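Notes from the Talten open day, 2018-09-17, for the household tips page. Compiled by Roxana Hodoroagă. The demonstration was a robot arm doing kitchen work, run by Florin Zamfir and Gregor Skinner. Most of what they said about setting up a counter for the arm applies to a counter used by people, so the tips are sorted by task and the robot talk is kept short.

## Before you start: the counter

- Clear the working area first, then set out only the cookware for the next step. Zamfir does this before every run. The arm is slow around clutter, and so is a cook with a hot pan.
- Push bottles, paper towels and storage boxes to one side as a group. Scattered along the counter they get knocked over.
- Stand small jars in front of tall ones.
- Wipe a metal counter along the grain with a damp cloth, then a dry one. Standing drops leave rings.
- Route cables behind the work, never across it. This goes for mixers and kettles too.

## Lids

Lids took up most of the afternoon. Skinner's figures for the arm: 38 lid lifts in the practice log, with three drops, all of them glass lids picked up off center. A glass lid is heavy for its knob, and a small error in the grip turns into a large tilt at the rim.

1. Grip the knob from directly above. A side grip lets the lid swing.
2. Lift straight up a short distance and pause before moving sideways.
3. Tilt the far edge up first, so that steam leaves on the side away from your hand.
4. Put the lid down on a folded towel, knob up if the rim is clean, knob down if it is dripping.

The arm works from overhead, with the gripper pointing straight down at the pot. The glass lid has a thin metal rim, and once tilted it takes up a good deal more counter than the pot does. Leave a clear space at least as wide as the lid on the side you plan to move it to. 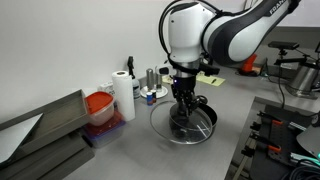
## Loose knobs

Josphat Gachanja from Grovside asked how often the knobs need tightening. Skinner checks them at the start of each session -- a quarter turn is usually enough. At home, once a month will do.

- Hold the knob still and turn the screw from inside the lid.
- If it loosens again within a week, replace the washer. Fiber washers flatten with heat.
- Do not overtighten on glass. Stop when the knob no longer turns by hand.

## Visiting

Wear closed shoes and stay behind the floor line while the arm is powered. Questions are taken between runs. Luminița Filip keeps the list for the next visit, later in September.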